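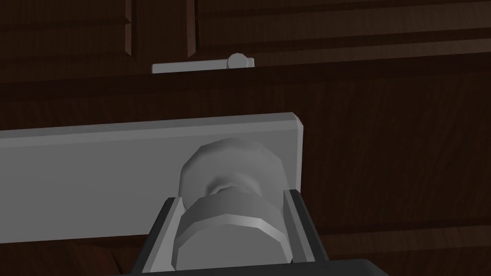

Planning and Paying for a Robot Cell
Handout 4: What to buy first, and what to leave until later
Course tutor: Oona Lahtinen

Welcome back, everyone. Last time we talked about where a robot might be useful in a small workshop, and several of you stayed behind to ask me the question I always get at this stage, namely what the thing is going to cost. I promised a proper answer, and this handout is my attempt at one, although I'm afraid it comes with a good deal of homework attached.

Our running case is still the Dornomcombe kitchen workshop, where Tyyne Toivonen wants a machine that will test cupboard doors and drawers by taking hold of the knob and working it over and over. It is a lovely case for a budgeting course because it sounds so small. A hand, a knob, a drawer! And yet by the time you have written down everything the job needs, the list runs well on to a second page.

Start with the job, please, before the catalogue

I know how tempting the catalogues are (I have a drawer full of them myself), but do put them away for the first hour. Write down what the robot has to touch, how it has to hold it, how far it has to move it and what is in the way. For Tyyne's cupboards, the awkward part is the knob. A domed knob with a narrow neck can be gripped at the cap, at the neck or lower down, and each choice asks for a different opening, a different approach and quite possibly a different pair of fingers. A two-fingered gripper coming up from below needs clear space under the knob and to both sides of it, and it has to miss the plate behind as well. None of this costs anything to find out, and all of it changes what you buy.

Make your notes for every height of handle in the job. A knob on a lower cabinet and one on a cabinet above it may be the same piece of hardware, but the arm has to get to both, and reach is one of the things that pushes the price up fastest.

Simulate early, and budget for it

Please give simulation its own line. I used to tuck it under "planning" and then wonder why planning had overspent. A simple computer model of the cabinet, with plain grey hardware and blocky, faceted knobs, is quite good enough for checking reach and clearance, and you needn't pay anyone to make it handsome. What does have to be right is the size of things and where they sit. A beautiful wood grain on a cabinet of the wrong height will only mislead you in a more attractive way.

What the model will not tell you with much confidence is how a real finger pad behaves on real metal or painted wood, or what a stiff drawer does to a light arm. Keep some money back for trying that out on the bench. Eino Mustonen, who taught this course before me, wanted the bench trial done before any purchase order was signed, and I have never found a good reason to argue with him.

The budget sheet

Set yours out under these headings, in this order. The notes are mine and you may delete them when you have read them.

Arm and controller. Ask for the price with the cable lengths you need.
Gripper and fingers. Always price a spare pair of finger pads. For the class exercise, use 189 for a set.
Mounting. Stand, bolts, floor work if there is any. People forget the floor.
Simulation. Software, plus the hours of whoever builds the model. Use 995 for the year's licence in the exercise.
Test pieces. Real knobs, real fronts, real runners. Tyyne asked for 50 knobs, and I would let her have them, as they do wear.
Safety. Guarding, stop buttons and the assessment itself, which somebody has to be paid to do.
Training. For at least two people, so that one of them can go on holiday.
Upkeep. Parts and servicing for the first 12 months, kept apart from the purchase price.
Held back. A sum you don't intend to spend. Say who is allowed to release it.

Our three made-up tender letters for the workshop come from Cirilier, Lehtinen and Brurkby, and you will find them in the course folder. Read them slowly. One leaves out delivery, one includes training for a single person, and the third quotes a gripper whose opening is given without its fingers fitted. I shan't tell you which is which, but do bring a pencil.

Buying in stages

If the whole sum can't be found at once, and it very often can't, buy in the order in which you learn things. The model and the test pieces come first, then a borrowed or hired arm for the bench trial, then the arm you mean to keep. The gripper can be ordered late if the mounting plate is agreed early. Guarding must never be the stage that slips into next year. If the money for it isn't there, the arm doesn't run.

For Wednesday

Fill in the sheet for the Dornomcombe job, using the tender letters and the figures above. Mark each line as a firm price, a quoted price or your own guess, and be brave about writing "guess" where it is one. Then add half a page on which knob position you would test first in simulation and what you would change in the order if the gripper couldn't reach it.

Teemu Tuominen will take the first half of the session, on service contracts, and I'll be in from the tea break onwards. Sheets on paper if you can manage it, with your name at the top.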